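# Who decides who owns an island?

Most islands belong to one country, and everyone agrees which one. A few are claimed by two countries at once. When that happens, people say the island is "disputed".

Think of a made-up sea with an island called Brelolus in it. It is small and rocky, and 80 people live there. The country of Siklow says Brelolus is part of its land. The country of Cuvthorpe says the same.

## Why would anyone want a small island?

The sea near it matters as much as the land. A country that owns an island people can live on may also be allowed to fish in a wide area of water around it. There may be oil or gas under the seabed too. 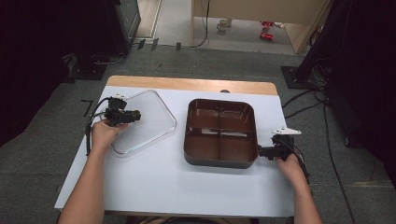 *A dark brown container with four compartments, and a clear lid.*

## Why do people living there make a difference?

Governments sometimes build a school, a clinic or a landing strip on a disputed island. They may pay families to move there. This shows that the country looks after the place – but it does not settle the argument. The other country can still object.

Supplies are a problem. Siklow might want 3,000 people on Brelolus, but they would all need fresh water, food and somewhere for their rubbish to go.

## How can it be settled?

The two governments can talk and sign an agreement, called a treaty. They can share the fishing and leave the question of ownership for later. They can also ask an international court. The judges look at old maps, letters and laws, and this can take years.

## Words to know

**Claim** – to say that something is yours.

**Reef** – a ridge of rock or coral near the surface of the sea.

**Treaty** – a written agreement between countries.

*Page last checked: December 2025*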